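How to make a submission to your local council

Posted 11/9/15 by Mercy Rweyemamu
Filed under: Local government, Having your say

When a council puts a plan, a policy or a budget out for comment, anyone can write in. You do not need to be a ratepayer, and you do not need a lawyer or a planner to help you. This guide covers written submissions to Wutby Council, but most councils work in much the same way.

Find out what is open

Council lists everything on exhibition under "Comment now" on its website. Printed copies are kept at the Lukumay library and at the front counter of the civic centre. Each notice gives a closing date and a reference number. Write both down before you do anything else. Submissions that arrive without the reference number can end up in general correspondence, where they may not be counted.

The usual exhibition period is four weeks. Council can run it for longer, and did so in October for the draft parking plan, but it will not normally reopen one that has closed.

Read the right part

Exhibition documents are long. The draft parking plan ran to 173 pages with maps. Start with the officer's report, which is usually attached to the agenda of the meeting where councillors voted to exhibit the plan. It sets out what is changing and what staff have recommended. Then go to the section that covers your street or your topic.

If you can't follow something, ring the contact officer named on the notice. They can't tell you what to write, but they can explain what a clause means and point you to the page.

Write it

Put these at the top:

- your name and address
- the name of the plan and its reference number
- whether you support it, oppose it or support it with changes

Your first paragraph should say what you want council to do. "I ask that the two-hour limit on Siratness Road be kept" is enough. A councillor with a thick bundle of papers might read only that much.

After that, give your reasons, one to a paragraph, with the clause or page number next to each. Use your own experience where you can. If you have tried to park outside the clinic on a weekday morning and had to go round the block four times, say so and say when. Keep to things council can decide. State highways, bus timetables and school zones belong to the state government, and comments on them will be noted and passed over.

One or two pages is plenty. Nassoro Shemweta, who handled submissions for the council until last year, told our workshop that the longest he ever dealt with was 71 pages and that the summary put in front of councillors was the same size as everyone else's: a single row in a table.

Form letters and petitions

Form letters are accepted. At Wutby they are grouped and reported as one item with a number beside it. For the parking plan there were 51 individual submissions and over 40 copies of one letter, and the report dealt with the letter in two lines. If a group has given you a template, change the wording and add something about your own situation.

Petitions are handled separately and need a head petitioner with a postal address.

Lodge it

You can use the online form, email, post or the front counter. The online form times out, so write your text in another program and paste it in. Attachments need to be PDF or Word files. Post has to be received by the closing date, whatever the postmark says.

You should get an acknowledgement within five working days. Keep it. If it hasn't come, ring and ask for the records team.
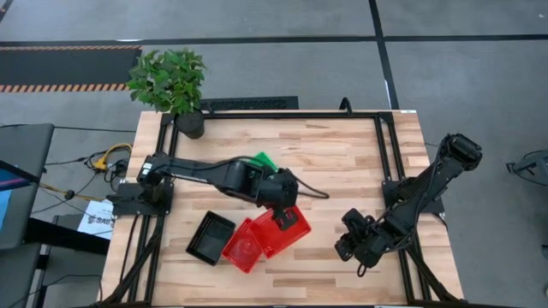
Work table with a red basket.

Submissions are public documents. Your name and suburb will be printed in the report unless you ask for them to be withheld, and the box for this on the online form is easy to miss. Phone numbers and email addresses are removed.

Speak at the meeting

People who made a submission are told when the matter is going back to council. You can ask to speak for three minutes. Register by noon the day before. Councillors may ask you questions afterward, and those don't come out of your time.

If you can't get there, meetings are streamed on Vukier and the recordings stay up for a year.

After the vote, the adopted plan goes on the website with a table showing each submission and the staff response. Look for yours by its number, which is on your acknowledgement.

14 shares | 6 comments

Tags: council, submissions, public comment, Wutby

Contact us | Copyright 2015 | Back to top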